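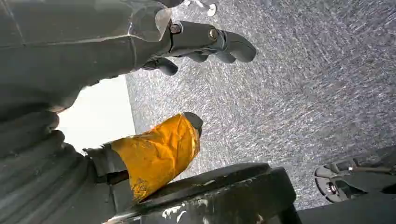
Plastic wrap, white panel, speckled background. My August in a nutshell!

So I am deep in unpacking mode, and I have opinions about plastic. Everything I ordered for the new place in Brerkville came wrapped in it (everything!!) and the crinkly see-through kind is the worst, because it clings to your sleeves and then follows you down the hall. I've got one big bag going for the film and another for cardboard, and the film bag is winning.

The shelves cost me $264, more than I wanted to spend, but the cheaper set at Akolgo was out of stock until who knows when. I'm putting them up this weekend if I can find my good screwdriver. It's in a box marked "misc." I have a lot of boxes marked "misc."

Anyway, if you have a trick for storing big sheets of plastic so I can reuse them for painting the bathroom, leave me a comment! I'm folding mine into squares for now and they keep springing open.

Last updated: August, 9:40 pm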